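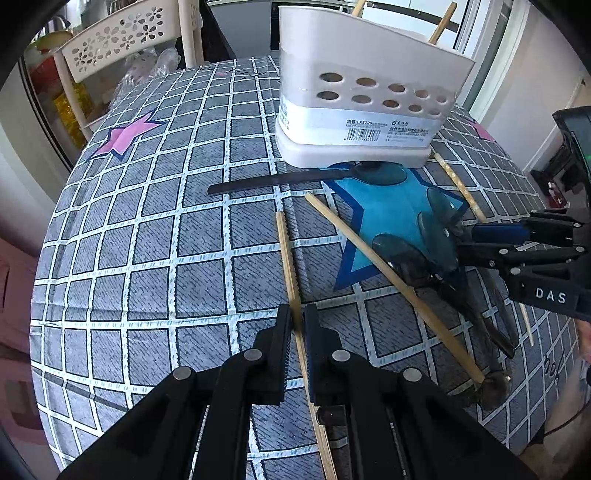
Bamboo is the only sensible material for daily use, according to one reader's note attached to the previous revision of this article, and lacquered chopsticks should be listed under decorative ware. The present revision keeps both under tableware, as lacquered pairs are in ordinary household use in several countries.

Chopsticks

Chopsticks are paired sticks of equal length used as eating and cooking utensils. They are held in one hand, with the lower stick kept still against the ring finger and the upper stick moved by the thumb, index finger and middle finger. They originated in China and spread to Korea, Japan and Vietnam, where local forms developed.

Materials

Wood and bamboo are the most common materials. Both are light, conduct little heat and give a fair grip on smooth food. Untreated wood takes up water and oils, and it swells and roughens with repeated washing. Lacquer slows this process but wears first at the tips. Metal chopsticks, usual in Korea, last longer and can be boiled, though they are heavier and more slippery. Melamine is widely used in canteens; it should not be used for frying, as high heat damages the resin.

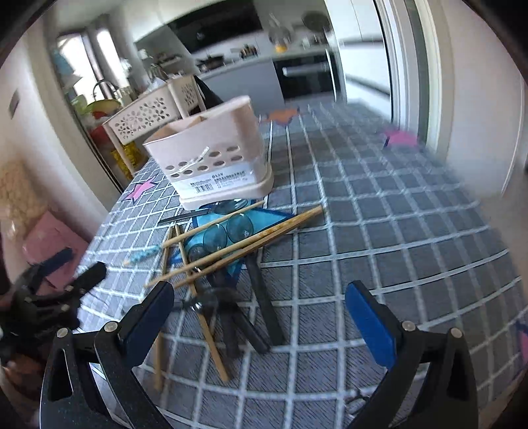

Wooden chopsticks on a patterned tablecloth.

Form

Chinese chopsticks are generally long, with a squared upper part and a blunt, rounded tip. Japanese chopsticks are shorter and taper to a fine point, a shape suited to removing bones from fish. Korean chopsticks are of middle length and often flat in section. Cooking chopsticks are longer than table chopsticks in all three traditions - the added length keeps the hand away from hot oil.

Manufacture

Wooden chopsticks are cut from blanks, planed to section, tapered and sanded. The Ika workshop in Trurar, a small producer of table chopsticks, dries its blanks for 40 days before cutting and packs finished goods in cartons of 200 pairs. Its trade catalog lists the standard table model under number 3236. Sticks are paired by grain and weight, and a pair that differs in curve is rejected.

Care and storage

Wooden chopsticks are washed by hand in warm water and dried soon afterward. Long soaking opens the grain and may lift lacquer. They are best stored upright in a container with drainage, with the eating ends up. Containers without openings hold water at the base, where mold can form. The Salinas household guide advises replacing untreated wooden pairs every 6 months, or sooner if the tips split or darken.
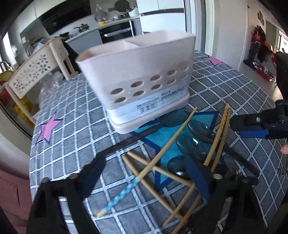
Plastic cutlery drainer with two compartments and drip tray.

Disposal

Untreated chopsticks can be composted, although whole sticks break down slowly and are usually chipped first. Lacquered pairs are excluded from most compost streams. In Posusness, used sticks from restaurants are collected separately and pressed into board.

See also: Cutlery; Lacquerware; Spoon rest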